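Brirwood ops day, 21 May 2026. Slot after lunch, so keep it moving. Yaw Nyarko speaking, notes for me only, do not put on the shared drive again.

## Opening (no slide)

- Say who I am. Eleven years on the floor at Herum, then they gave me a lanyard and the word "transition" in my job title.
- Ask who has been told their job will become "more strategic." Wait for hands. Ask who has since been handed a mop.
- Promise: no curve going up and to the right.

## What we had before

- Returns room at Herum. 300 parcels on a normal day, 1000 in the bad weeks of November.
- Open, check, sort, basket, carry. The carrying was what people complained about, and also where they did their talking. Nobody wrote that second part into the process map. I drew the process map.
- Gyamfi system went in first: scanners, screens, a voice that says "please confirm." People confirmed. They'd have confirmed a live goat.

## What changed for the people

- Steps per shift went down. Sore backs went down. Good, say so plainly, don't be cute about it.
- Chatting went down too. Two people on the team found out about a third one's wedding from the newsletter.
- New work appeared that had no name: clearing the floor, putting baskets back on their marks, hovering. We called it "minding" and paid it at the old rate for 33 weeks. PAUSE HERE. Let the managers look at their shoes.
- Breaks. The machine stops when it needs to and everyone respects that. Try it as a human in the second hour.

## The Brukari trial

- Humanoid, long white desk, baskets. Kitchen end of the building, with the fridge.
- Point out the wiring down its back. Everyone expects the brochure version with the smooth shell. Ask the room who they'd want standing next to it, and what they'd pay that person.
- Then the hand, up with its fingers spread, and the yellow basket on the desk with nothing in it. Leave the slide up and drink some water.

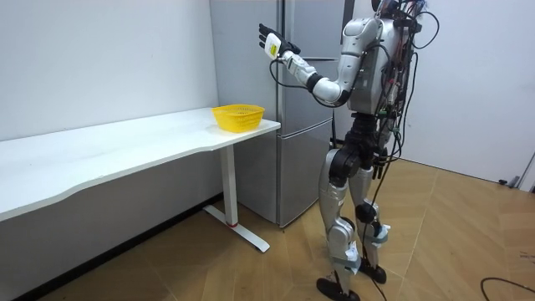

## What I'd ask for

1. Name the minding. Put it in the job description with a grade.
2. Let the crew lay out the desk. Ours moved the baskets 4 times before they were happy, and the drawing from head office is still in a drawer.
3. Give the talking somewhere to go. We got a ten-minute overlap between shifts. It took longer to approve than the robot.

## Questions

- Someone will ask about headcount. Answer: two left and weren't replaced. Don't say "natural."
- If asked whether I like it: yes, mostly. Hand the clicker back, they charged us for the last one.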